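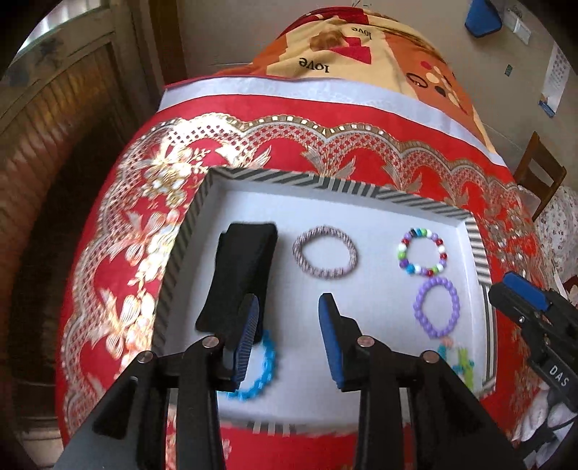 Home | Products | Demonstrations | Service | Contact

Print this page | Send by e-mail

Rornell hand-held gripper set, with home demonstration

The Rornell is a two-finger gripper that a person holds and moves by hand. It is made for teaching small household tasks, for example picking up a bracelet, a pouch or a folded cloth and putting it in another place. The set contains two grippers, one for each hand. We sell it together with a demonstration visit, which we make in your own rooms and with your own things.

What you receive

- Two hand-held grippers, left and right
- Four spare finger pads, blue, ridged
- Carrying case with foam inside
- One roll of striped tape, black and white, for marking the border of a tray
- Printed guide in English

Technical data

Weight of one gripper: 440 g
Length with fingers closed: 414 mm
Largest opening: 145 mm
Order number: Festumo 400

The fingers

Both fingers move together through a linkage with round metal pins. Each finger has a blue pad on the inner side. The ridges on the pad hold a string of beads quite well, also when the beads are smooth. Please do not use oil on the pads. When they become dusty, clean them with a cloth and a little warm water, and let them dry before you start again.

The pads are changed without tools. You push the pad up from below until it comes free, then you press the new one in until you hear a click. New users often press too weakly the first time.

About the demonstration visit

A visit takes one morning or one afternoon. We start at 9:30 or at 14:00, as you prefer. Friday visits are only in the morning. You do not need a laboratory or a special table. A bed with a bedspread is enough, or a sofa, or the floor if you don't mind to kneel. On the bed we work with a shallow white tray with the striped tape on its rim, and the small items lie inside.

Bracelets are the favorite exercise of most visitors. A bead bracelet changes its shape each time you lift it, and two bracelets that touch each other are more difficult than one alone. With a plain purple one and one of mixed colors side by side, the person must decide where to put the fingers so that only one comes up. A braided bracelet is softer and it is easier to begin with. A black pouch or piece of cloth is good for practicing a wide grip.

In the first hour our trainer shows the work slowly and you watch. After this you take the grippers yourself. Children from ten years can try too, if an adult stays near. Please prepare some small things from your home before we come, but no glass and nothing of high value.

Printed fabrics with large flowers and many colors can stay where they are. We are asked this often. You do not have to cover the bed with a plain sheet or to move your furniture.

Open afternoon in Zeltosano

In March we hold an open afternoon in our showroom in Zeltosano. The Rornell set can be tried there without an appointment, and there is coffee. Visitors who order on the same day receive a second package of pads with the set. Parking is behind the building, please use the lower gate.

Ordering and delivery

The set is delivered in two weeks. The visit can be booked together with the order or later, within one year. For schools we can divide the visit in two shorter ones. If a gripper does not close evenly, please do not open the linkage by yourself, but send it back to us in the carrying case. We adjust it and return it in the same week.

Related items

Rolland floor stand for two grippers
Finger pads, blue, package of four
Shallow tray, white, with taped rim
Striped marking tape, single roll
Carrying case, replacement foam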